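Filed under: Help & FAQ > Remote sessions > New operators

Teaching the arm from your kitchen table: your questions, our answers

What am I signing up for?
You log in to the Herano bench, take hold of the arm with your hand controller, and do a small lab chore while the software writes down every move. Later the arm gets to study your work, good habits and bad.

Do I need a lab background?
No. If you can move a plastic tray without putting your elbow through it, you're qualified. Some of our lab people had to unlearn a few things.

Is there a real arm moving somewhere when I wiggle my hand?
Not until level two. Everyone starts on the simulated bench, which has the same reach and the same stubborn wrist as the one in Clevville, and a much lower repair bill. Spend your first hour learning where things are.

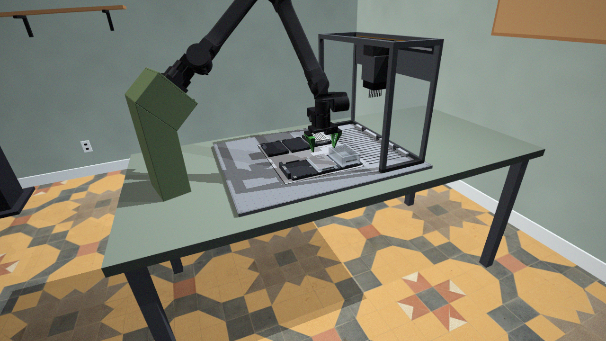 Simulated bench: arm on its pedestal, labware on the deck, pipetting head in the frame.

How many demos do you want from me?
A full set is 294. Do them over as many evenings as you like. The Golard pilot collected 3,071, and we kept 2,330 of them. The rest were mostly people reaching for their tea with the controller hand.

What makes you throw one out?
Bumping the frame, dropping a piece, or leaving the arm parked for ages in the middle of a move. A slow demo is fine. A demo with a wobble you recovered from is very welcome, as the arm will wobble too and could use the advice.

Why does my gripper stop short of the frame?
You've hit the keep-out zone. It covers the posts and everything between them, and it cannot be sweet-talked. Back off the way you came, lift, and go around. Pushing harder only makes the controller buzz at you.

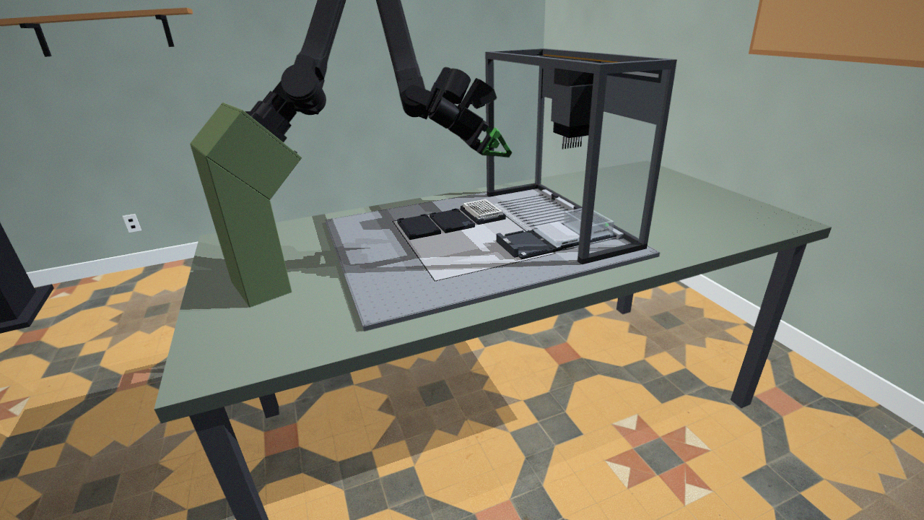 If you're still stuck after backing off, press Home and wait for the green light on your controller. Pressing it four times doesn't make it go faster. We've checked the logs and many of you have tried.

Can I teach it by hand instead of by remote?
Yes, at the Clevville workshop, where you hold the wrist and walk the arm through the job. It's a bit like teaching a heavy teenager to waltz. Places open each April and you need 900 practice points from the simulated bench first.

I'm left-handed. Will that ruin the data?
No. Flip the controller setting before you start the session, though, and leave it flipped. Changing it halfway through has colourful results.

The picture lags behind my hand. What now?
Close your other tabs, then plug in a network cable if you own one. If the delay meter is still red, stop for the night. Demos recorded in the red are binned automatically, however graceful they felt.

Can I redo a bad one?
Press Discard before you press Save. After Save it belongs to Coman, our sorting script, which has no favourites and doesn't answer email.

Will the arm end up moving like me?
A little. It learns from everybody at once, so your personal flourish at the end of a pick will probably be averaged away. Sorry about the flourish.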